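Home | Materials | Industry | Archive
3 min read

What Heat Does to Rubber

Natural rubber ages by oxidation. Oxygen attacks the polymer chain, and warmth speeds the reaction. At Trastside, a stationery wholesaler in Nadudport, stock bands are stored in the dark and rejected once they crack at a stretch of 3 times resting length.

A February audit covered 2,642 cartons. Those kept beside the boiler wall had failed after 11 months — the rest were within limits. Sulfur content made little difference. Ozone from old motors did, with fine cracks running across the direction of pull.

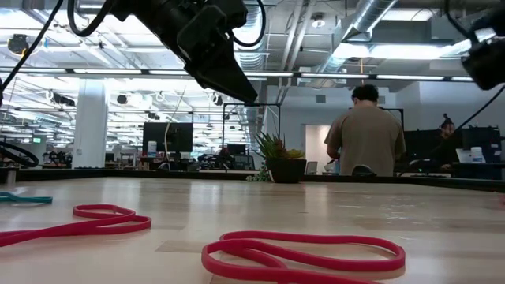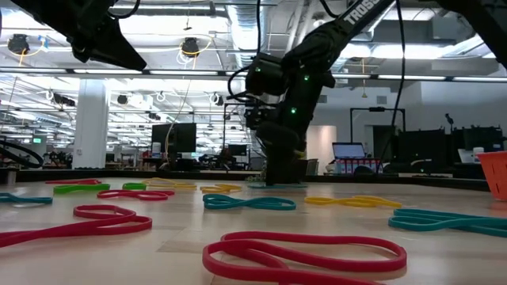 Gbeho disputes the stretch limit, arguing that a band can pass it and still snap within a week of steady load, and would prefer a hanging-weight test at room temperature.

Related
Drumonitz: A Port Built on Latex
Why Erasers Harden
Storing Seals and Gaskets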